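Cenley Community Pantry Opens Its New Sorting Room

December 26, 2025

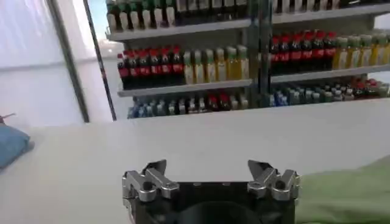 Room to Fold, Sort and Stock

CENLEY – The Polishchuk Pantry is thrilled to open its new sorting room on Vuvwood Street! Horkeck, the local shelving supplier, gave 2 days of labor to help set it up, and we love how it came out.

Beverage bottles now have a home on tall gray metal shelving behind a broad white table, where we also fold cloths and towels for the 300 households we serve. The old room was 17 feet long and had no table at all.

Drop-offs are welcome at the side door. Plans for an open house in May are under way.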